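December 13, 2025

Long one today, mostly so I don't have to rediscover all of this after the break. Everything below is about the perception side of the cup task, branch `kudo-masks`, running against the Tolo pose server. Controller stuff is at the bottom and there isn't much of it.

Where I left off in November: the policy trained on the hand-held gripper data was fine on the plain cups and fell apart the minute anything shiny turned up. I'd blamed the policy. I spent way too long blaming the policy! Retrained it twice, fiddled with the action chunk length, put it back. Same thing both times, a nice smooth approach to a spot that was just a bit wrong.

So this morning I finally did the boring thing and dumped the intermediate outputs from Kudo (the segmentation step) for a full batch of 200 demos and sat there scrubbing through them with coffee. And well, there it is. The masks are the problem. On any frame where there's a highlight on the cup wall, Kudo likes to split the cup into two pieces, and Tolo then dutifully fits a pose to whichever piece is bigger. The toothpaste and toothbrush clips are the worst of the lot, because you've got a glossy rim, a metallic tube and a puddle of gel all sitting in the same bit of image, and every one of them is throwing light back at the lens.

Worst clip in the batch is demo 1079. I've been using it as my test case all day and I'm a little sick of it.

What Kudo gives me on 1079, before any changes:

- cup: two masks, one of them merged with the gel
- tube: mostly fine, loses the crimped end
- toothbrush: handle fine, head comes and goes
- coaster: perfect, every time, thanks, very useful

I tried the cheap fix first, raising the merge threshold. It glues the cup back together but then it glues the tube to the cup as well, and since Tolo wants one mask per object it drops the tube entirely. Lowering it gives me confetti. There's no good value in between, I swept it and the curve is just ugly.

Second try was better. The gripper fingers carry their tags, so I always know where the fingertips are, and the fisheye calibration is decent in the middle of the image. That means I can draw a region in front of the fingers, undistort only that crop, and run Kudo on the crop instead of the whole circle. Way less background for it to get excited about (it had been finding "objects" in the folds of the black cloth, which, come on). The cup comes out as one piece on the crop. The gel still gets its own mask sometimes but I can live with that, there's a containment check in Tolo I can turn on that folds a mask into its parent if it's sitting inside the rim.
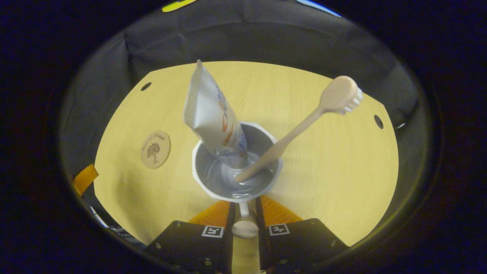
Ganora wrote back in the channel while I was still typing this up, saying that cropping before undistorting is asking for trouble, that the crop bounds have to be computed in the rectified image or the pose will drift as the cup moves off center, and that the containment check was only ever written for round rims and should be tested on the eight-sided cup before anyone trusts it.

Both fair. (Ganora as in the calibration team's shared account, so I don't know which of them I'm arguing with, but they're right.)

On the first one: I was computing the bounds in raw fisheye pixels and then rectifying, and the box goes all lopsided near the edge. I hadn't seen it because 1079 keeps the cup pretty central. I pulled up a few clips with the cup further out and yep, the pose slides outward, toward the edge of the circle. Moved the bounds to after rectification. It's slower, since I have to rectify a bigger patch first, but the slide goes away on the clips I checked.

On the second: the check fits an ellipse to the rim and asks if the child mask is inside it. With flat sides the ellipse pokes out past the actual rim between the corners. Harmless for the gel, because the gel is well inside. Not harmless for the tube and the brush, which cross right over the rim, and if enough of a mask falls inside the ellipse they get swallowed into the cup. I watched it eat the toothbrush and felt pretty dumb. Swapped the ellipse for the convex hull of the rim points, and added a rule that a mask has to be completely inside before it gets folded in. So anything that sticks out over the rim keeps its own label. Should've been that way from the start.

Config as it stands tonight, in case my machine dies:

```
kudo:
 input: rectified_crop
 crop_source: finger_tags
tolo:
 containment: hull
 fold_partial: false
 smooth_window: 10
```

The smoothing window was 2 before, basically no smoothing, and the pose jittered like crazy whenever a highlight swept across the cup. At 10 it's calm. I'm a bit nervous it's now laggy on the fast approaches. If somebody sees the gripper arriving late at the cup on playback, look there first.

One thing I haven't solved. If one of the tags is covered or blown out, the crop has nothing to hang on to, and right now it falls back to the last good box and stays there forever. Forever! No timeout at all. I put in a warning log, and it's the kind of warning that will scroll by and get ignored. The proper version would predict the box from the camera trajectory, which we already have from the SLAM pass, it's just in a different file with different timestamps and I didn't want to open that can of worms at the end of the day.

Controller: barely touched. The Ustska build now compiles against the new message types, after I deleted the old generated headers by hand. The clean target doesn't remove them. If you get a weird error about a missing pose field, that's what it is. I left the gains alone, even though I was tempted, since I don't want two things changing at once when we rerun.

To do, in whatever order I get to it:

- rerun the full batch with the config above, compare the cup poses with the old ones
- timeout on the stale crop box
- ask Ganora if the calibration is any good past the middle of the image, or if we should just throw those frames out
- make the clean target clean
- playback at full speed with the smoothing on, and again with it off
- retrain only after all of that. Not before. Note to self, underlined.

The batch job is queued on the small machine overnight. Logs go to the usual folder under `kudo-masks`, and please don't kill it if it looks stuck at the start, the rectification maps take forever to build the first time through.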